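Última actualización: 3 ene 2025
Archivado en: Casa y costura > Cuidado de la ropa

Cómo teñir en casa una funda de cojín descolorida (y que quede pareja)

Tengo en casa unas fundas azul marino que compré hace años y que, de tanto sol en la ventana del salón, se me habían quedado de un gris tristísimo. Iba a tirarlas, lo confieso, hasta que mi vecina Merle Tuhiwai me convenció de probar con un baño de tinte, y desde aquel mes de agosto no he parado: fundas, servilletas, ¡hasta un delantal!

Lo primero es mirar la etiqueta. El algodón, el lino y la viscosa agarran muy bien el color; el poliéster necesita un tinte especial, y las mezclas salen más claras de lo que una espera. Si la funda lleva cremallera, se deja abierta. Después se pesa la prenda en seco, porque de ahí sale todo lo demás. Las mías pesan 300 gramos entre las dos.

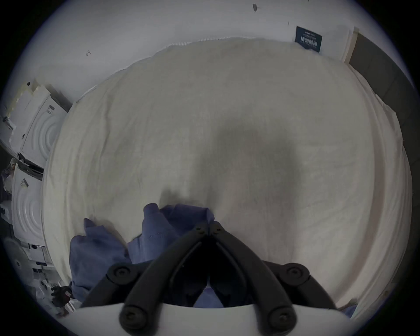
Lavad la tela con jabón y sin suavizante, y no la sequéis: tiene que entrar mojada en el baño. Mientras tanto, calentad agua en una olla vieja de acero que ya no vaya a ver comida nunca más. Yo uso el tinte en polvo de Turkomero, que se disuelve aparte en un vaso de agua muy caliente y se cuela con una media – los grumitos sin deshacer son los que luego dejan puntos oscuros. Para mi peso de tela pongo 275 gramos de sal gorda, siguiendo la tabla del sobre; si usáis otra marca, mirad la suya.

Con el fuego bajo, se mete la funda bien extendida y se remueve sin parar los primeros 15 minutos. Sí, cansa, poned la radio. Luego se deja el resto del tiempo que diga el fabricante, dándole una vuelta cada 5 minutos y procurando que no asome ningún pico fuera del agua.
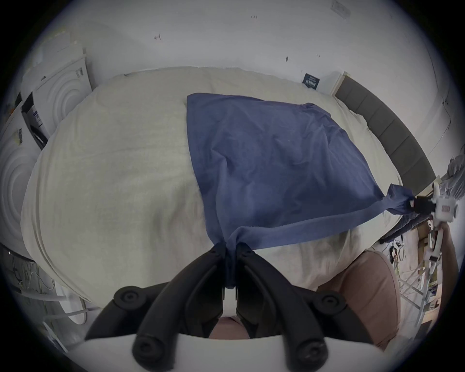 El aclarado se hace de templado a frío, con paciencia, hasta que el agua salga casi limpia. Después viene el fijador. Waldemar Szczepańska, un lector que tiñe mucho lino, me escribió para decirme que él añade un chorrito de vinagre al último enjuague; yo lo he probado y no noto gran diferencia, pero mal no hace. Se tiende a la sombra, del revés y sin pinzas en el centro. El color mojado engaña mucho, así que no os asustéis si parece negro.

Los dos primeros lavados, siempre aparte o con ropa oscura. Ah, y guantes – yo estuve tres días con las uñas moradas.

Entradas relacionadas
Quitar manchas de óxido del algodón
Coser una cremallera invisible sin prensatelas especial
Servilletas de lino con esquinas a inglete
Qué hacer cuando el tinte sale a manchas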